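Section 6. Hanging the ceiling speakers and running your first sound check

I've put the Druvora kit up in four rooms now, and the big open ones are where people get stuck, so let's go slowly.

1. Switch the amplifier off at the wall. Every time, please!
2. Mark your speaker spots, keeping each one at least 2 feet from a wall.
3. Run the cable from the amp to the first speaker, then on to the next. Leave a bit of slack at each end — you'll be glad of it later.

CAUTION: Don't use more than 33 feet of the thin cable that comes in the box. For anything longer, buy the thicker stuff.
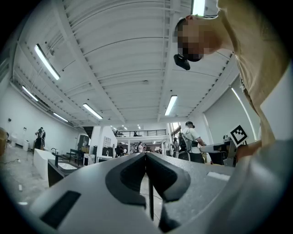
White ceiling in a large open workshop.

4. Match red to red and black to black, then tug each wire gently.
5. Turn the volume all the way down, switch on, and bring it up to 6. I use a talk radio station for this (voices show up problems much faster than music does).
6. Walk the whole room and listen for dull spots. Hard floors bounce sound around a lot, so a boomy room may just need the bass turned down a notch. 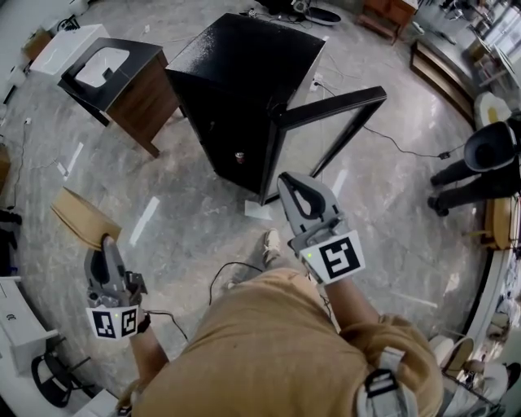 Régis Marchal wrote to me that he'd go lower still on a concrete floor, and that his bass knob has sat at 2 since January with no complaints.

NOTE: If one speaker stays silent, swap its cable with a working one before you take anything down.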